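3.2 Rules for handing off between arms

I wrote our first rulebook with Alasdair Cruickshank over one very long December, and it had 20 rules (way too many!). We kept tripping over the same one, Rule 7, on who holds what before anybody twists anything.

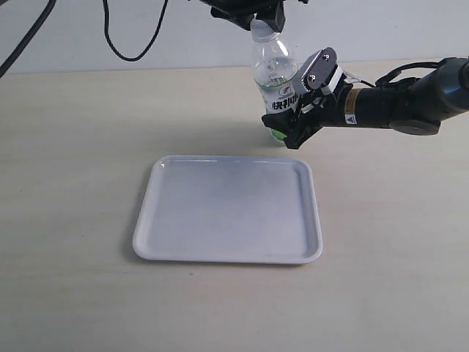 Rule 7 started life in the old Soswood checklist, and I've rewritten it more times than I'd like to admit. It now says that one arm owns the object until the other has a confirmed grip. With a bottle held by the neck, like the one over the table here, the second gripper comes in from the side, low down, and the first doesn't let go early. Pretty simple, but across 581 logged runs it's the rule our operators asked me about most.

Rule 8 covers small parts. I'm fussy about these, so every loose piece gets a marked home inside the shared workspace, and a shallow tray does fine. 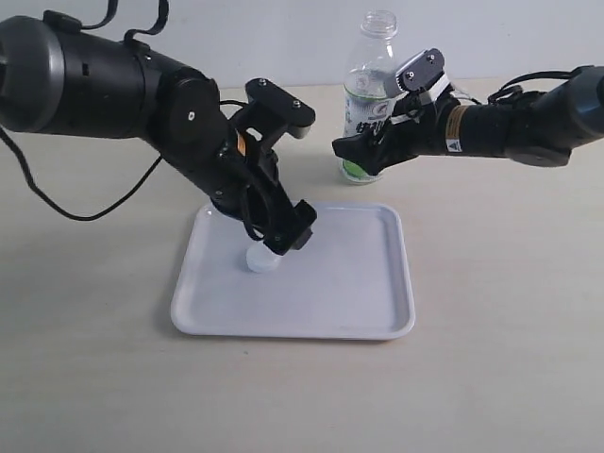 Figure 2. Two-arm station with the bottle uncapped and a small white part on the tray.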